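Share 4 Comments 0

3.2 Materials: the number tray

Trays were picked over loose counters for the second block of sessions. Reasons mostly practical. Loose counters get under the furniture, and a session that starts with a hunt for counters is a short session. The tray also puts a limit on the task: a piece fits its neighbour or it doesn't, and the child can find this out without looking up at the adult. Kudo's pilot notes from July make the same point more bluntly ("they stop asking me").

Each child had the tray to themselves at a table, pieces out and mixed, numerals and picture pieces together. No time limit given. Adults were asked to keep quiet for the first few minutes, which was harder than expected and not always managed. The Flurham group got the tray before snack, the Nakajima group after. We come back to this in section 5.
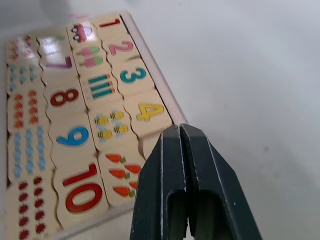
Figure 4. The number tray used in the second block.

Matching by seam and matching by count are two different jobs, and the scoring sheet has to keep them apart. A child who slides two pieces together because the wavy edges agree has solved a jigsaw. A child who touches each thing in turn, says the words and then reaches for the numeral has counted. Both end up with the same finished row. Small sets muddy this further, as most children in our age range can name one, two or three at a glance, so the single vehicle and the two popsicles tell us very litle about counting. Layout matters too. The three pencils are stacked one above another and the four bees sit two by two, a pattern children may know from dice; the five carrots are in a loose group, with no such pattern to lean on. Colour is a third route, the 3 being teal and so are the pencils, the 4 yellow like the bees. We coded a match as "counted" only if pointing or number words came before the piece was moved. Strict, and it probably undercounts the quiet ones.

Of 80 sessions, 50 were coded twice. Disagreements settled by talking them over, usually about whether a finger hovering is a finger pointing. No good rule found for this. The coding sheet was changed once part way through and the earlier sessions were re-coded to match it, by Aoi Kudo, with thanks.

Sign up to the Drarnular newsletter for new working papers. Unsubscribe any time.

© Drarnular Working Papers, August 2019 | Contact | Back to top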